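Shared workshop diary, dish robot, May edition. Thread, because my family has asked me to stop telling them in person.

1/ Recap for the newly arrived: I'm building an arm that puts dirty dishes in a sink. I own two bowls. The economics are not up for discussion.

2/ The real arm is in pieces on the bench, waiting on a shoulder bearing. So this month it's all simulator. Cheaper to drop things in there, and Roscoe Whitlock doesn't come over to ask what the noise was.

3/ Project name is still Baltstead. Nandini Kulkarni suggested it and then refused to say what it meant. It's in 199 file names now, so it stays.

4/ New kitchen went in Wednesday. Gray speckled sink, grooves down the floor of it, black faucet on the left. It's a much nicer kitchen than mine. I have spent an evening being jealous of a rendering.

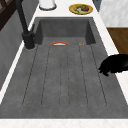

5/ Next job is the dish with the orange-red rim. It's shallow, and from a low angle it's mostly rim, so my grasp planner keeps treating it as a line. You can't pick up a line. I've tried 795 times.

6/ Dinesh Patwary says to come in from above and stop being clever. Dinesh has been saying this since the first version. I'm going to do it and describe it as my own idea.

7/ Grooves: pretty, awful. Every one of them is extra collision geometry, and the physics slows to a crawl when a plate slides across. I swapped in a flat floor for contact and kept the grooves for looks. Same approach I take to my actual house.

8/ Overnight run is set for 2638 episodes. The workshop heater and my computer share a breaker, so if you're in tonight, please wear a sweater.

9/ Bearing still hasn't shipped. Washed both bowls by hand.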